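Print this page | E-mail this article to a friend

The jar at the back of the fridge

by Isla Partington

My sourdough starter is called Omavlow, for reasons lost to a late evening and a bottle of plum brandy, and it came to me in a jam jar with a pair of tights stretched over the top. Stela Moldovan handed it over in the car park behind the swimming baths. She told me to feed it, keep it out of draughts and never lend it to anyone who says they're "going to be careful with the salt". I still don't know what that last bit meant.

That was in January, before every shop in town ran out of flour and my phone filled up with other people's loaves. I'd like it on record that I was baking first. I wasn't baking well, mind you. My early efforts had a crust you could have resoled a boot with and a middle like wet putty, and my husband ate them with the steady expression of a man at a school concert.

So I did what I always do when I'm bad at something, which is to go and pester people who are good at it.

Maribel Salazar runs the bakery at the bottom of the hill in Jemberg, where I used to live and where I still go to have my hair cut (long story). She's had the same starter going for years and she treats it with no ceremony whatsoever. It lives in a bucket. There's a saucer on the bucket. When I asked her what temperature she keeps it at she looked at me as if I'd asked what it liked to read.

"It sits by the oven in winter and by the door in summer," she said. "If it smells of nail varnish it's hungry. You'd be the same."

I wrote that down, went home and sniffed my jar. Nail varnish! I'd been starving the poor thing for weeks. I had been giving it one mean spoonful of flour whenever I remembered, and then wondering why my bread lay there sulking. Two proper feeds a day and it was climbing out of the jar and down the side of the microwave.

Flour was the next argument. Jarrah Pryor, who grows a bit of rye on a slope that really ought to have sheep on it, is very firm that white flour alone makes a lazy starter. He mills his own and sells it from a shed with an honesty box, and he pressed a bag on me with the warning that it drinks water like a horse. He was right about that. My first rye dough set in the bowl and I had to go at it with the handle of a wooden spoon. The second was so sloppy I poured it. But the third, oh, the third was lovely — dark and sour and a little bit sticky, and it kept for days in a tea towel.

I went back to tell him so and he said "well, yes", and carried on mending his gate.

What I wanted to know by then was why the same jar behaves so differently from one kitchen to the next. I gave a scoop of mine to my cousin in Imska and within a month hers tasted milder, almost like yoghurt, while mine could take the enamel off your teeth. We use the same flour. We'd even swapped jars to rule that out. She thinks it's the water. Stela thinks it's our hands. Maribel thinks we should both get out more.

Zorica Tomić was kinder about it. She used to teach biology and she's the only person I know who can say "lactic acid" over cake without putting anyone off. A starter, she told me, is a crowd of yeasts and bacteria all living off the same flour, and which of them does best depends on how warm you keep it, how often you feed it and how wet it is. My cousin's kitchen is a suntrap. Mine faces north and has a gap under the back door. I had honestly been about to buy bottled water.
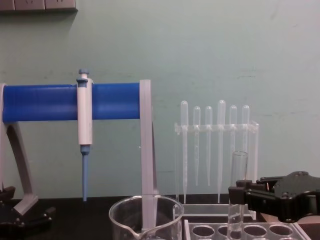
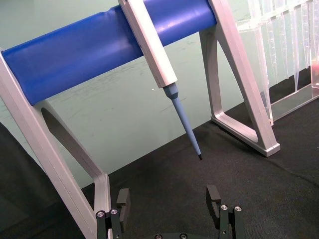
Issue 1538

The blue bar in both pictures is part of a stand; the first also has a pipette hanging from it. I own nothing so smart. I have a set of measuring spoons with the half missing, and a kitchen scale that only tells the truth if you put it down gently. It has done me perfectly well. I weigh the flour and the water, and I guess the salt, which may be what Stela was on about.

If you'd like to start your own, you only need flour, water and a clean jar. Stir equal weights together, leave the lid loose, and every day throw out half and top it up again. It'll bubble early on and you'll get excited, and then it'll go flat and you'll think you've killed it. Keep going. Mine did the same after I left it on a cold windowsill, and it came round in 3 days.

As for the bit you throw out, put it in pancakes. Châu, the café by the station, does a savoury one with spring onions and a fried egg on top, and I've been trying to copy it at home ever since. I'm nearly there with the batter. The egg keeps sliding off.

Last updated: Jun 13, 2020

Contact us | Copyright | Back to top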